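Rillness Games Cupboard: the gallery 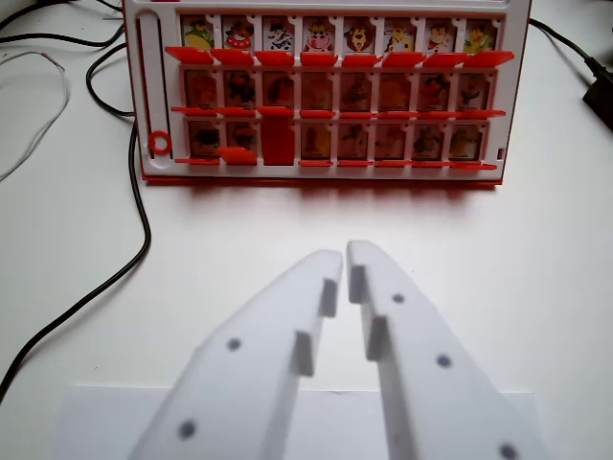
Our games cupboard at Rillness keeps growing, and the guessing games are the ones we get out most! A round takes about 3 minutes if you ask good questions, and far longer if you don't. I always start with "is it an animal?", though with a lion, a yellow spotted one that could be a giraffe and a cow-like face all along the top row, it doesn't narrow things down much. The red flaps are lovely to flick, too.

More from the cupboard soon, including the Margaritis dominoes and our 210-piece Golberg jigsaw (such a beautiful sky, and such a pain to finish).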